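Bisetness Formalwear Rental: Frequently Asked Questions
Updated May 2026

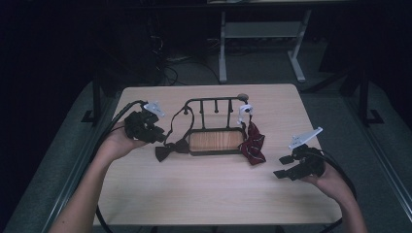
How do I choose between a bow tie and a necktie?
Start with the invitation. If it says black tie, wear a bow tie with a dinner jacket. If it says formal, cocktail or business, a necktie is fine with any of our suits. When the invitation doesn't say, ask the host, or call the shop and tell us the kind of event and the time of day. A plain black bow tie on a neck strap goes with every dinner jacket we carry. A dark red necktie with thin light diagonal stripes works better with a navy or gray suit and a white shirt. One tie of your choice is included with each full outfit.

How far ahead should I reserve?
We ask for 16 days for a single outfit. Wedding parties should reserve in January for spring and early summer dates, when sizes 40 to 44 run short. We do take later orders if we have your size on the rack.

What is included in a full outfit?
Jacket, pants, shirt, tie, and cufflinks if the shirt needs them. Vests, suspenders and pocket squares are extra. Shoes are rented separately. Socks are not rented, but we sell black dress socks at the counter.

How do I get measured?
Come to the shop at any time during open hours. No appointment is needed for one or two people. If you live out of town, a tailor near you can take your measurements and write them on our form. We need chest, overarm, waist, hips, outseam, neck, sleeve, height and shoe size. Please don't send the sizes from clothes you already own. Brands differ too much for us to use them.

Can I try the outfit on before I take it home?
Yes, and we ask that you do. Put on the whole outfit, including the shoes, and sit down in it. Pants and sleeve lengths can usually be changed the same day. Jackets that are too tight across the back have to be exchanged for another size.

What if someone else is picking up for me?
They will need your order number and a photo ID. We can't do a fitting on another person, so any changes after that kind of pickup depend on what we have in stock.

What does it cost?
Full outfits start at $58 for the Gutirow line, which is a polyester blend in black or navy. The Fülöp line is all wool and costs more depending on the cut. Prices are for a rental of up to 2 nights. Each extra night is charged at the daily rate on your receipt.

Is there a deposit?
We place a hold on your card at pickup and release it when the outfit has been checked in. Your bank decides how quickly the hold disappears from your statement.

Do I have to clean anything before I return it?
No. Please don't wash, iron or dry clean any part of the outfit. Empty the pockets, put everything back in the garment bag and bring it to the counter. Ties can go in loose. We press them here.

What happens if something is stained or torn?
Ordinary stains from food and drink are covered in the price. Burns, large tears, ink and paint are charged at the repair cost, or at the replacement cost if the item can't be fixed. A lost tie or set of cufflinks is charged at the price on the back of your receipt.

Do you rent to schools and choirs?
Yes. Group orders are handled by Erdal Yaman. Send him a list of names and sizes and the date of the first performance. Black pants and white shirts can be rented for a whole season at a lower rate.

Do you have children's sizes?
We carry boys' sizes from 4 up in black only. Children's bow ties are pre-tied. We don't carry children's neckties at present.

Where are you, and where do I park?
The shop is at 2222 Fivance Road. Customer parking is behind the building, and the rear door is open during business hours. Returns after closing can go in the drop box beside that door. Anything left there is checked in the next business morning.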